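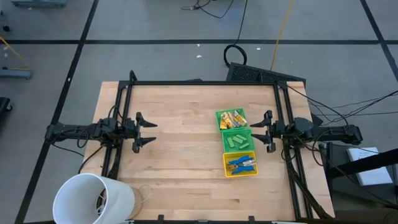 Lanthorpe Teaching Project: Progress Report to the Lammers Fund

1/15/21

Hi all,

I promised you a report before the end of the month and I'm early for once! It's been a busy stretch since December, mostly good, with one thing that went sideways (I'll get to it). As a reminder, your grant pays for bench time and for the people who sit and steer the arms, so most of what follows is about those two things.

Where we are

We now have 807 recorded runs of the sorting task, all of them done by a person at the controls. The task hasn't changed since my last letter. Things are spread on the wood, the person steers both arms, and each kind of thing goes in its own basket: pliers, small green pieces, yellow packets. It sounds like a kid's game and it pretty much is one, until you try to do it through a pair of two-fingered grippers.

Pliers are still the hard one. They're long, they're heavier at the jaw end, and the handles spread open when you pick them up by the wrong spot. New people nearly always go for the middle. After a while they learn to come in lower on one handle and let the jaws hang, and you can see it in the recordings, because the arm stops making that nervous little circling motion before it closes. I'm very fond of that moment.

Who's steering

We trained 4 new people, so we're up to 12 on the rota. The first session is just moving the arms around with nothing to pick up. Then we go to the packets, which forgive almost anything, and then the green pieces. Pliers come last. I used to start people on pliers to get it over with, and that was a mistake! Two of them got so stiff and careful that I couldn't use anything from their first week.

We also wrote a one-page sheet on what makes a good run. Keep moving, don't go back to fix a thing that's already in its basket, and if you drop something, pick it up where it landed and carry on. Drops are fine. We keep those runs, and I'd like more of them, to be truthful, as the program needs to see what recovering looks like. 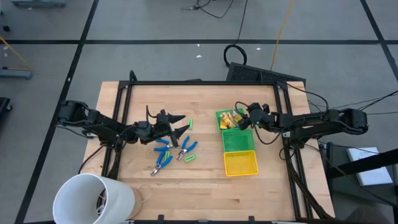 Do the people steering need any background in robots?

Not at all. The best of the new group had never touched one before. Patience helps a lot more, and so does being willing to look at your own recordings afterward, which most people hate at first (I sure did).

The thing that went sideways

Over in December we switched to Prinenance, the new recording software, and for 6 days it saved the right arm slightly behind the left. You couldn't tell by watching one arm. You could only tell when the two worked close together, and by then we had a good pile of runs. I've set all of those aside and they are not in the total I gave you above. Clendia, who lease us the control handles, helped us track down the setting, and we now do a short check at the start of every session: both grippers open, both close, and somebody looks at the two traces on the screen before we go on. It takes hardly any time and I wish we'd been doing it from the start.

Money and hours

We're a little under on wages because of those lost days, when I stopped sessions early. I'd like to move that money into the next quarter instead of handing it back, if you're okay with it. Nothing else has shifted. The spare gripper fingers came in a bit cheaper than the quote and the difference went to replacement cable.

What's next

First, more starting layouts. People are creatures of habit, me included, and left alone we put the pliers down in much the same place every time. I've made up a set of layout cards to pull from, so the person setting the table doesn't get to choose.

Second, I want to try swapping the order of the baskets partway through a session. I suspect some of our regulars are steering from memory, and I'd like to find out before the program picks up the same habit from them.

If you could let me know about the wage money in the next couple of weeks, that would help me set the February rota. And please do come by Lanthorpe and have a go at the controls. Bring a sweater, it gets chilly on the bench side of the room.

Thanks again, all of you.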